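Can a robot do my chores yet? Your questions, answered

Last updated 2021-04-27

We get a lot of mail at Irkura about home robots, and most of it boils down to "when can I stop tidying up?" Dalia Helmy and I sat down with the whole pile in March and picked out the ones that keep coming back. Thank you for sending them, and please don't stop!

Can I buy a robot that clears the table?

Not one we'd tell you to spend your money on, I'm afraid. Robot vacuums are good and getting better, and the mowers are coming along nicely. Anything with arms is still mostly a workshop project. Clearing a table sounds like the easiest job in the house, but think of what ends up there (phones, little trays, something wrapped in foil from who knows when) and each one wants to be picked up a bit differently.

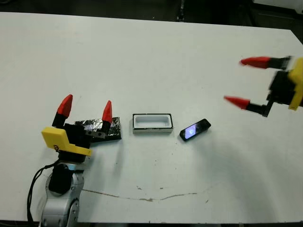
A phone is thin and slippery and lies flat, so there's hardly an edge to get hold of. Foil crinkles and changes shape when you squeeze it. Your hand sorts all of this out while you're talking to your sister on the phone, and a machine has to be taught it bit by bit.

How is it taught?

Usually a person guides the arms through the job, over and over, and the software learns from those runs. Jericho Macapagal, who trains arms at Turgate, told us he likes to have 200 good runs of a simple pick before he trusts it, and 500 if there's anything shiny involved.

Are two arms better than one?

For folding, opening and holding things steady, yes, very much so. For moving a cup from here to there, one will do, and you'll have less to go wrong.

What about shops and warehouses?

They're ahead of our kitchens, mostly on account of having the same box in the same place all day. Florante Catacutan runs the packing room at Mercado and has two arms on the line. He's fond of them, but people still do the odd-shaped orders.

Will it break my dishes?

Sooner or later, probably! So do my kids. Start with plastic.

My question isn't here. Who do I ask?

Write to Maricel Dizon at the help desk. She reads everything, though it may take her a few days to get to yours.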